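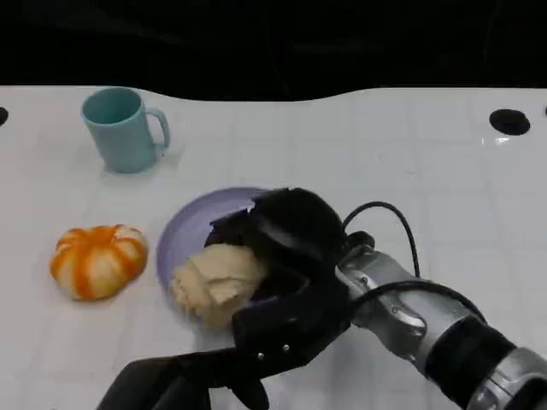
Hand stalls when closing on soft objects, fine on rigid ones

Posted by mustell_lab
September 8, 2023

Our student project uses a single arm with a multi-finger hand for a table-clearing task. The objects are a mug, a small striped toy pumpkin and a lumpy beige piece that stands in for bread, placed on a lavender plate. The sequence is: approach from above, close, lift, move to the drop point.

The mug and the pumpkin give no trouble. With the bread piece, the fingers close over it and the controller then sits in the "closing" state until the timeout. No fault is raised. The motor current rises slowly and levels off below the contact threshold, so the lift never starts.

Setup details:

Controller: Dotari, stock firmware
Grasp script: our own, written in January, loop period 16 ms
Contact threshold: 11 per cent of rated current, all fingers
Timeout: 2,000 ms
Contact condition: current above threshold and finger velocity zero, for 3 consecutive samples

I have tried lowering the threshold. It then triggers in free air on the first movement, presumably from friction in the finger joints. I have also tried a longer timeout, with the same result and a longer wait. Is there a standard way of detecting contact on something that keeps giving way? We have no tactile sensors and no budget for them.

Kiprono Ogola

Your contact condition assumes a hard stop. On a rigid object the velocity drops to zero and the current jumps within a few samples. On a soft one the finger goes on creeping while the current climbs gradually, so the two halves of the test may never be true together. Lowering the threshold does nothing for the velocity half.

What we did on the Siu course rig:

Record a closing run with nothing in the hand and store current against joint position for each finger. Average several runs.

During a real grasp, subtract the stored value at the same position. What remains is mostly load, and joint friction largely disappears from it. Your false trigger at the start should go too, but ignore the acceleration phase anyway.

Declare contact when the difference stays above a small limit. Drop the zero velocity test entirely.

After contact, close by a fixed further angle and hold position. Do not go on closing to a current target, or you will squash the object until something else stops the finger — usually the plate.

On that last point, check your approach height. If a lower fingertip touches the rim of the plate before the upper fingers have loaded the object, that finger reports contact on its own and the others do not. Log each finger separately. A single summed current hides this.

The empty-hand recording needs repeating if you change the closing speed or re-route the cables at the wrist. A cable pulling on the wrist will not alter the finger currents much, but it can shift the hand pose enough to matter over a plate rim.

driseo_b

just use a harder bread. we swapped ours for a wooden one before the competition and it worked first time

mustell_lab

Thanks both. The task rules specify a soft object, so the wooden one is out. I have recorded the empty-hand curves and the friction bump at the start is plain to see on two of the fingers. Subtraction works offline on the old logs. I have yet to run it on the arm, as the loop needs rewriting to look up values by position.

One thing still open: should the limit be the same for every finger?

Kiprono Ogola

No. Set it per finger from the scatter in the empty runs. The thumb normally needs a higher value than the rest.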